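Risdale textile recycling line to take mixed fabrics

Risdale's textile sorting plant will begin accepting mixed household fabrics in August 2022, ending a restriction that has limited the site to cotton since it opened. The change follows a trial in June in which 1,286 bags were processed over 11 working shifts.

Operator Vermeulen said material arriving at the Brokden Road site will now be separated by fiber content, then by color. Color sorting allows reclaimed fiber to be spun again without a second dye bath, which lowers water use at the mill.
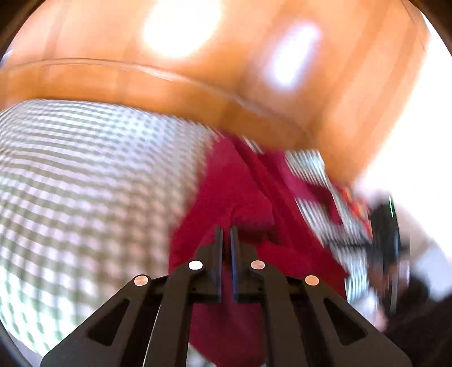 Red fabric. Material will be sorted by color after fiber content is checked.

Under the old arrangement, anything with a polyester content above a set limit was sent out of the county for use as insulation fill. Blended fabrics will now be baled on site and sold in two grades. The higher grade must be free of zippers, buttons and coated prints – items that damage the shredding drums and have to be removed before baling.

"The blends were always the bulk of what people brought us," said plant manager Valbona Kelmendi. "We were paying to move them, and the transport cost was more than the bales would have earned."

The plant can hold 300 bales under cover. Kelmendi said storage is the main limit on intake, and that collections may be paused for short periods if buyers are late in picking up.

Residents do not need to sort items before drop-off, but bags must be tied and dry. Damp material will be refused at the gate. Shoes, pillows and carpet remain excluded.

Zdenka Nedeljković, who handles waste contracts for the county, said the current agreement with Vermeulen runs for another 2 years and that drop-off will stay free for households during that time. Commercial loads will be charged by weight. The rates will be posted at the gate and on the county website before the first mixed loads are taken in.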